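The Coat That Made Me Watch Tundness Twice

March 2021

Ask any Tundness fan about the gray coat and clear your afternoon! It shows up in season 2, when Captain Nakow walks off the burning ferry, and it never really leaves the show again (even after she does).

Costume designer Chinyere Akinola built 3 of them. One was for close-ups, one for stunts, and the last was aged with sandpaper and tea until the collar went soft. Look at the left sleeve during the rooftop fight — the stitching is red there, and it's black everywhere else.
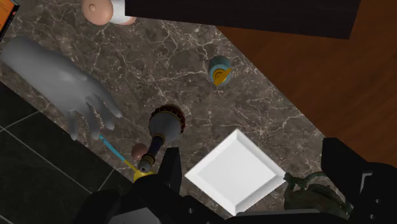 Then Ollska inherits it, and oh, it's wonderful. She's a head shorter, so the hem drags, and the writers let it drag for a whole season before she finally takes a knife to it. I cheered out loud.

The fan club at Gautam has 300 members now, and plenty of them have sewn their own. My favorite has the ragged hem done by hand, with every uneven cut matched to the finale. I've started mine, and the pockets are already giving me trouble.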